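8/21/25 – Folding cell, house rules, second pass

Went back over the cell rules before starting today. The first version was two pages and half of it was general advice that no one could check. I want each line to be something a person can look at and say yes or no to. Writing down what I changed so we can argue about it on paper and not across the table.

Rule 1, reach zone. The black cloth is the reach zone. Whatever is on the cloth is part of the task. If it isn't part of the task it goes on a desk outside the zone. No phones, no screwdrivers "just for a second." The old text said "keep the area tidy" and I crossed that out.

Rule 2, people. No hands over the cloth while the arms are enabled. If you need to fix the fabric, disable first, then reach. Speed limit in the Drurnico controller stays at 30 percent for anything that hasn't been run start to finish before. I would like this to be a locked setting. Right now it's a number in a config file and anybody can change it.

Rule 3, hand-off state. Never leave an arm holding something when you walk away. Release, home, then disable. Fabric in the fingers hides how far they're closed and the next person has to guess. 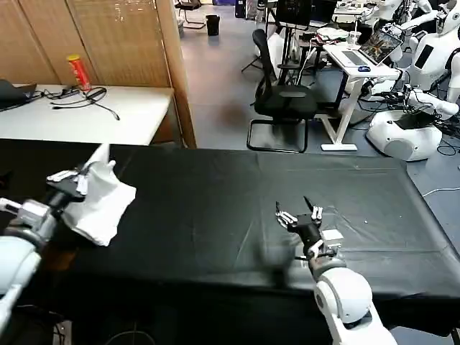

Rule 4, the idle arm. This one is new. The old rules only talked about the working arm. For one-handed grasps the other hand has to be parked open and clear of the working side, and it has to be in the script as a named pose. "Wherever it stopped last time" is not a pose. I looked through the Kahraman task list and the idle arm is only defined in some of the scripts. The rest need to be fixed before we call them approved.

Cloth condition: creases matter more than I gave them credit for. A fold line in the black cover can look like an edge to the segmentation. Added to the start checklist: smooth the cover, pick off lint, check that the far right side still hangs straight. Steaming it would be better. Asked for a steamer in the supply sheet.

Cables. The rule is that no cable crosses a walkway without a cover. We don't meet that at the moment and I'm writing it down as an open item so it doesn't quietly become normal. The floor by the humanoids is the worst part. We need floor channel for that side, and the power runs should be separated from the data runs while we're at it. No one should be stepping over bundles to get to a stop button.

Stop buttons. One within arm's reach of the operator, one reachable from the far side of the table. Test both at the start of each session and initial the sheet. The sheet had blanks in it again. A blank counts as a failed test under the new text – no going back later to fill it in from memory.

Logging. Every run gets a number, even the ones you throw out. Last night's set ended at 412 and there are gaps in it where runs were deleted. Under the new rule a bad run is marked bad and kept, with a word or two on why. We learn more from those anyway, and Povesus will ask about the gaps if we send them the set as is.

Wrist cameras. Check the view before the first run and save one reference still per camera. Both fingers have to be visible, and the fasteners on the finger blocks have to be in the view so a loose one can be spotted from the operator's seat. If the view has shifted from the saved reference, stop and remount. Do not correct for it in software. I did that in October and it took 54 runs to notice the offset was drifting.

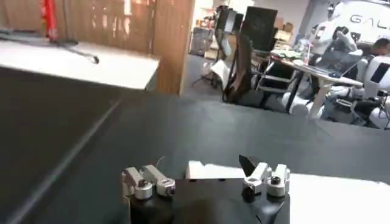
Wrist view over the gray surface, both finger assemblies visible.

Background also needs a rule. The wrist views take in a lot of the room, including people at the desks. Anyone sitting in view gets told before recording starts and can move or say no. Sign on the partition is not enough, I think people stop reading signs after a day. Also laptop screens: dark or turned away during recording.

Gripper fingers: wipe before the session, check pivots by hand with the arm disabled, no play allowed. The Clirkard torque card covers the mounting bolts only and says nothing on the pivots. Until we have a number, the check is by feel and two people have to agree.

Still open:
– lock the speed setting
– idle pose for the remaining Kahraman scripts
– floor channel
– torque value for pivots
– decide who signs off on a rule change. I don't want it to be only me.

Will print the new version on one sheet, large type, and take the old one down the same day. Having both up is how we got two different answers on the stop test.

Recent entries
Drurnico controller: restart order
Fabric set B, sorting and labels
Stop button test sheet, revised
Notes on naming poses
Kahraman task list, open scripts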